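Minutes of the Sturanholm trial review
Apr 22, 2019 - minutes by Lavanya Nair

This site uses cookies to remember your settings. Accept / Manage cookies 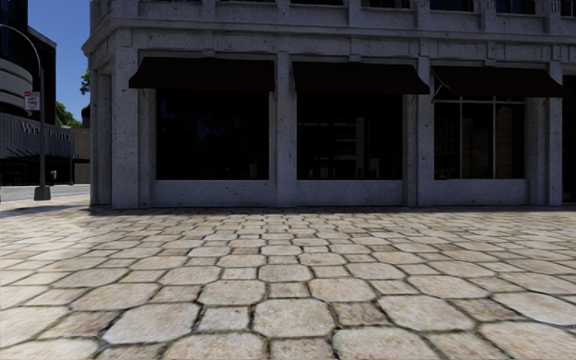
I'm doing the minutes this time as Satish did them twice in a row and has had enough. Apologies in advance, I write the way I talk.

Present: Satish Rao (in the chair), Venkatesh Thampi, Albertina Antunes, Jayanthi Gounder and me. Nobody missing, for once! We started ten minutes late while Venkatesh hunted for an adaptor.

1. Last time's minutes

Agreed, with one change. I'd been put down as saying the Zustis price was "fine". What I said was that it was fine if support was included, and we still don't know that. Satish has corrected it.

2. What we're deciding

Satish went over this quickly for Jayanthi, who only joined us after the trial had begun. We have the full Sturanholm package on trial - that's the simulator, the set of ready-made street maps and the bit that plugs it into our own navigation code. The question is whether we buy it, so that Pai (our pavement delivery robot, for anyone reading this from the other end of the building) can do most of its practice indoors on a computer before we let it loose near people's ankles. The other one in the running is Zustis, which is cheaper but has fewer maps.

The trial licence runs out in May and we'd all like to have made up our minds by then.

3. How the trial has gone

Venkatesh has done most of the running so he did most of the talking. Up to now he's put Pai through 751 runs on the downtown map, nearly all of them along the pavements by the shops and the hotel. He's happy with it on the whole. It starts when you ask it to, the camera and the distance sensor give him the sort of thing our code expects, and he can leave a batch going overnight and come back to proper logs in the morning (he was very pleased about the logs, we had several minutes on the logs).

He did have grumbles:

- The first install took him two days. The guide that comes with it is for an older version and half the menu names have changed.
- Three of the overnight batches stopped partway with no message at all. Sturanholm's support people say they're looking into it. They answered the same day, to be fair to them.
- Changing the weather means reloading the whole map, and that's slow.

Albertina asked whether any of this would put him off buying. He said the batches stopping would, if it carried on, but the rest is just moaning.

4. Shadows and paving

This one took up the most time and I think it was the most useful. Albertina has been looking at why Pai slows down so much next to buildings. The map has strong sunshine and the shop side of the pavement is in shade, and our code seems to be treating the edge of the shadow as if it were a kerb. So it creeps up to it, has a think, and then goes across at a snail's pace. She played us a run and it was painful to watch, I wanted to give it a push.

Jayanthi made the point that this is a good thing to have found. We'd never have picked it up in our yard, where the ground is all plain concrete and there's a roof over most of it. The paving in the map is a mixture of odd-shaped stones with dark joints, and she thinks the joints are confusing matters as well. Satish wondered if we were fixing a fault in the simulator or a fault in Pai. Bit of a back and forth on that. Albertina is fairly sure it's Pai, as the distance sensor says the ground is flat and it's only the camera side that gets worried, so we ought to be trusting the one a bit more and the other a bit less.

What we don't know is how bumpy those stones are to drive on in the simulator. Venkatesh thinks the wheels are running on a smooth surface underneath and the stones are only there to look at. If so, it's no help to us for testing the suspension, and I've said I'll ask Sturanholm straight out.

5. Dark windows

Smaller item, mine. The shop windows in the map are big and dark, and I wanted to know if the simulated distance sensor treats glass the way a real one does. Real glass gives us terrible trouble, Pai sometimes thinks it can drive into a shop. In the trial it has never made that mistake, and I find that suspicious! Either the simulator treats glass like a wall or we've been lucky. Venkatesh will set up a run that goes straight at a window and see what readings we get back.

6. Money

Satish had the quotes. Sturanholm want 2000 a year for each seat, with the maps included. Zustis is less per seat but charges for every map after the first. We think we need 3 seats. Jayanthi asked if we could share one seat between us and Satish said he'd read the terms and no, we can't, they were very clear about it.

I said again that I'd like support in writing before we sign anything. Agreed by everyone, and this time I'm the one writing it down.

Venkatesh also mentioned Usa, the add-on that puts walking people and dogs into the map. It's charged separately. He hasn't tried it. Albertina is keen, seeing that our streets will have people on them, and I'm with her. Satish would like to see it working before we talk about paying. Fair enough.

7. Where we got to

Leaning towards Sturanholm, but no vote taken. Albertina and Venkatesh for, Jayanthi for if the glass test comes out all right, me for if we get the support promise, Satish keeping quiet as he's the one who has to sign. Zustis stays on the list until we've heard back.

8. Who's doing what

Venkatesh - the window run, and chase the stopped batches.
Albertina - try the new sensor balance on the same 62 runs where Pai was slowest, so we can compare like with like.
Jayanthi - read through the Zustis trial notes and tell us if we've missed anything.
Satish - ask for a short trial of Usa.
Me - email Sturanholm on the bumpy stones question and on support.

9. Any other business

Jayanthi asked if the trial machine could be moved out of the small meeting room as the fan is very loud. Venkatesh would rather it stayed put until the batches are finished. Left as it is for now, door to be kept shut.

Next meeting in May, before the licence ends. Satish will send round a date.

Recent minutes
Pai: wheel and battery update
Zustis trial: first notes
Choosing a simulator: what we need
Yard testing rota and keys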